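Work and Automation, Unit 4: Kitchen stations at Koivisto
Handout prepared by Darcy Hinds, December 2022

1. Background
Koivisto runs a staff canteen serving 200 meals per shift. The station studied is the one where cups and trays are set out before service. Until November it was worked by hand.

2. Change in tasks
After automation, the picking and placing of cups passes to an arm. The station assistant keeps filling, checking and cleaning, and takes on two new duties: clearing stops and recording faults. Lifting falls. Time spent watching rises, and this must be counted as work when rotas are drawn up.

3. Skills and grading
Training lasts 20 hours. Hamish Rakena's notes on the site report that fault clearing was at first left out of the job description, so it was done without extra pay. Compare the Fletix case in Unit 2.

4. Layout
Tasks are tried in simulation before the floor is changed. Staff should see the layout at this stage, when moving a pot or tray costs very little. In the view from overhead, the white cup stands between the lidded green pot and the empty yellow tray, with the gripper fingers apart.

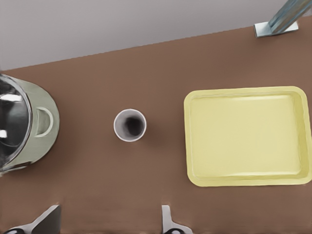
5. Points for the seminar
Who may stop the arm, and who answers for the lost time?
Which of the new duties should change the grade of the post?
Read the Zisero agreement, section 2, beforehand.

Related items
Unit 2: Parcel sorting at Fletix
Unit 3: Shift patterns at Wistance
Unit 5: Consultation and notice

2 comments
20 shares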